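Andska Workshop Forum > Builds in progress > Bench arm, simulated first: streaks on the tabletop and where to put the gripper

Started by prunholm_bench – Wednesday, February 13, 2019
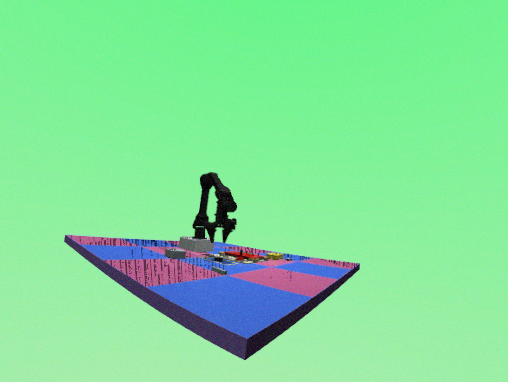
Setup and what I am asking

prunholm_bench wrote:
I am building a small arm for the shared bench at Prunholm and running the whole job in simulation before I cut the mounting plate. The arm sits on a fixed block near the back of the table. The parts to be sorted are the low stuff to the right of the block, and the fingers are open over the left end of the red piece.

Two problems.

1. The checkered top has dark streaks on it. They are worst on the pink square toward the left, and there are more of them on the squares at the far left and along the back. The big blue square at the near corner is clean.

2. With the forearm in this pose I get 40 mm between the fingertip and the board, and I can't decide if that is enough for the approach.

The simulator is Kravets, current build, everything else default. The table is a slab I modeled myself. Legs and floor are not modeled.

solder_wick wrote:
The streaks are z-fighting. You have two surfaces at the same height, or close to it, and the renderer can't decide which one is on top. Did you put the checker on a separate plane and lay it on the slab?

prunholm_bench wrote:
Yes. Checker plane at zero, slab top also at zero.

solder_wick wrote:
There you go. Raise the plane by 1 mm or delete it and texture the slab directly. I would texture the slab.

offset_dan wrote:
Not convinced. Z-fighting between two flat planes usually covers the whole top, and it crawls when you move the camera. Here the near squares are nearly clean and the bad patch sits off to the left. That looks more like shadow acne to me. What is the shadow bias set to?

solder_wick wrote:
Depth precision drops with distance, so the far side going bad first fits z-fighting fine. Also the streaks are black and the slab sides are dark purple. If the slab material is the same on top, that is what you would see coming through.

offset_dan wrote:
The worst square is not the farthest one. If it were only depth precision I would expect it to get steadily worse toward the back. Turn shadows off and render one image. It takes less time than this argument.

prunholm_bench wrote:
The slab is one material all over, so the top is dark purple under the checker. Will run it with shadows off tonight.

flatpack_owl wrote:
Separate issue. Is your slab outline meant to be bent? The front left side bows in on the way down to the near corner. If it was modeled as a rectangle, you have a lens distortion setting on or a very wide field of view. Worth knowing before you measure anything off a render.

prunholm_bench wrote:
It was modeled as a rectangle. There is a distortion term in the camera file, left over from matching my webcam. All my distances come from the joint readout, so the numbers above are good.

flatpack_owl wrote:
Fine. Then it could also be bending the checker and the slab differently, if the plane is subdivided and the slab is not. That would give you streaks in some squares and not in others, and you would both be half right.

solder_wick wrote:
That would do it. If the distortion is applied per vertex, the two surfaces no longer match anywhere except by luck.

offset_dan wrote:
I can live with that explanation. Still want to see the shadow test.

grease_pencil wrote:
On the second question. 40 mm is plenty for parts that low. My worry is the elbow. You have it as the highest point with the upper link close to vertical, and the forearm comes down steeply from there. Good for parts near the block. When you go out to the right end, past the yellow piece, the upper link has to lean over and the shoulder takes all of it. What servo?

prunholm_bench wrote:
Dulier 203 on the wrist and elbow, Dulier 208 on the shoulder. The farthest fragment is the tiny one sitting by itself past the yellow.

grease_pencil wrote:
Then put a payload on the gripper in the sim, drive it to that fragment and log the shoulder torque. Do it with the arm moving. Static numbers will look fine and tell you very little.

tin_snips wrote:
I would move the block before doing any of that. All the parts are in a narrow band across the middle and the whole near half of the table is doing nothing. Bring the mount forward and to the right, and the reach problem is gone.

grease_pencil wrote:
And then the arm is in the way of whoever loads parts. I disagree with moving it forward. Back edge mounting is correct on a shared bench, where people walk up to the front. Shift it right along the back if you must.

tin_snips wrote:
Right along the back is a fair compromise. The smaller gray box in front of the mount would have to go with it, or you can't swing left. What is that box?

prunholm_bench wrote:
Placeholder for the power supply. It can move. The narrow block lying at an angle farther forward is a test part and will not stay there.

tin_snips wrote:
Put the power supply under the table. Boxes that sit inside the swing of an arm get hit.

prunholm_bench wrote:
Results.

Shadows off: streaks still there, same squares.
Distortion term removed, shadows on: streaks changed shape and spread over more of the top.
Checker plane deleted, slab textured directly: clean.

So, coincident surfaces, with the distortion deciding where they showed.

offset_dan wrote:
Noted. I would have put money on the bias.

prunholm_bench wrote:
Shoulder torque at the far fragment with a 3 g payload is within the limit but closer to it than I like. I am shifting the block right along the back edge and rerunning. Plate drawing goes up after that, in the plates and brackets section.

grease_pencil wrote:
Use a heavier payload than 3 g. The real gripper will have cable hanging off it.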